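Waltbridge Cell Upkeep: Progress Report to the Skarero Fund
Reporting period ending Nov 30, 2022
Prepared by the Fustgate workshop

Where the money went

The short version is pads, cable and foam board. The grant was written around a teaching cell with two hand-held grippers, and the application had a good deal to say about learning and not much about felt. We have since made up the difference. Of the 4,000 set aside for upkeep, 2,000 is spent, most of it on parts that would fit in a lunch box.

Nothing has been charged to the contingency line. We came close once, over a cable, and then found the cable.

Grippers

Both hand-held grippers are in service. The left one had developed play at the finger mount over the summer, enough that the jaws closed slightly crossed, like somebody pretending to be patient. We took it apart twice. The first time we replaced the bushing and left the bracket screws as they were, and the play came back in 11 days. The second time we did the screws as well, with thread lock, and it has held.

The gripping pads on all four fingers are now on a replacement schedule. Before this period the schedule was "when things start falling," and things did. The Saraç pads we bought first were cheap and let go at the corners. The current ones cost more and stay where they are glued. We change them every 200 hours of use and write the date on a strip of tape inside the toolbox lid.

Marker plates get wiped with a dry cloth at the start of each session. Alcohol was tried on a spare plate and took some of the dots with it, so the spare is now a coaster.

Table and work surface

The table is covered with white foam board, which is kind to the fingers when an operator misjudges the height and is not kind to itself. It picks up marks and crumbs of whatever was handled last. We brush it down between runs and replace the sheet when the marks get bad enough to argue over. The tray goes back to the same spot at the rear of the board each time, in front of the stand.

The check we now do after any work on the jaws is a dull one: both grippers on, both hands over the board, open and close, and look at how the pads meet.

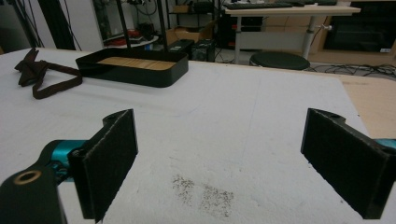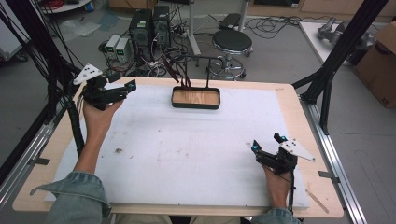

The table with its white covering and the tray toward the back.

Cables

You asked in your last letter why cable management appears in every report. It appears because we have not finished it. There are still black cables on the floor behind the table, and we are aware of how they look. What has changed is that every gripper cable is now labeled at both ends, so a fault can be traced from a chair. Previously it was traced from underneath the table, with a flashlight, by whoever had the worst luck.

One gripper cable failed in the period, at the connector, where it bends next to the wrist. We shortened it and put a proper strain relief on the new end. The second gripper got the same treatment before it could ask. Floor trunking has been ordered and is due in January. The supplier has said January before - we did not think to ask which one.

Downtime

The cell lost more time to waiting for parts than to any repair. The finger mount took an afternoon of work and a much longer stretch of looking at an empty mailbox. We now keep one spare bushing, one set of pads and one made-up cable on the shelf, and would like to keep two of each.

Next period

Fit the floor trunking, if it exists. Recheck the screws on both finger mounts. Write the upkeep sheet in a form that someone outside Fustgate could follow, which will mean taking out the remarks.

We also ask permission to move part of the unspent travel line into spares. The cell has not gone anywhere and has no plans to.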